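Home Projects Year 2 Reports Contact

Shade and seating on the path beside the Kinsella Building
Project report by Rafia Rajput
Project partner: Cauã Portela

Why we looked at this

The campus plan for Skorkthorpe calls the path beside the Kinsella Building a "social route". The phrase comes from the design firm, Wedik, and it has been repeated in every leaflet since. Cauã and I both walk that path most days and neither of us had ever stopped on it. Our project asked a small question: does the path give people any reason to stop, or is it only a way of getting from the library to the car park?

I should say that I expected the answer to be no. Cauã was kinder about it. We agreed that he would write the interview questions and I would do the watching, so that my opinion had less chance to leak into what people told us.

What we did

We spent three lunchtimes on the path and handed out 50 short question sheets. We got 30 back. That is a better return than our tutor predicted, but the sheets were handed out at the library end, so they mostly reached people who were already on their way somewhere. Anyone who avoids the path altogether is missing from the results, and I don't see how we could have reached them with the time we had.

We watched for stays of up to three minutes. A stay meant standing still or sitting down, and checking a phone while walking slowly did not count. Cauã thought this was harsh. We kept to it.

What people said

The most common complaint was that the path feels too wide. Several people wrote that they felt "on show" crossing it, with the tall white wall on one side and open grass on the other. One person liked the wall, and said it made the walk brighter on dull mornings. Others said the same wall was hard on the eyes when the sun was out.

Very few mentioned the bench. When we asked about it directly, the usual answers were that it looked cold, that it had no back, and that it was too near the building. One person had taken it for part of the drainage. I have some sympathy. It is a concrete slab on a concrete block, and it faces a walkway with rough, patchy paving. Wedik's leaflet counts it as "informal seating", and I think the word informal is doing a lot of work there.

Trees and shade

The trees are the part I changed my mind about, a little. The plan claims they make the path comfortable in all seasons. With the branches bare they can't block much sun, so I don't believe that claim for winter. But the shadows they throw right across the paving do break up the width of it, and two of the sheets said this was the only thing on the route worth looking at. Cauã wants this in the findings as a benefit. I have put it in as a possible benefit, as two sheets is not much to go on.

The planting is weaker. The hedge at the back of the lawn is low and loose and, out of leaf, does little to make the grass feel like a separate place. The grass looked dry and brownish when we did the work. We can't say whether it recovers by September, and the plan gives no upkeep details at all.

What we would suggest

Move the bench to the lawn side, or add a second one there with a back. Leave the trees alone. Stop calling it a social route until somebody has measured whether it is one. The Giltitz quad was also described that way and we would have liked to compare the two, but it was fenced off for repairs throughout the project.

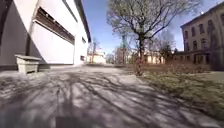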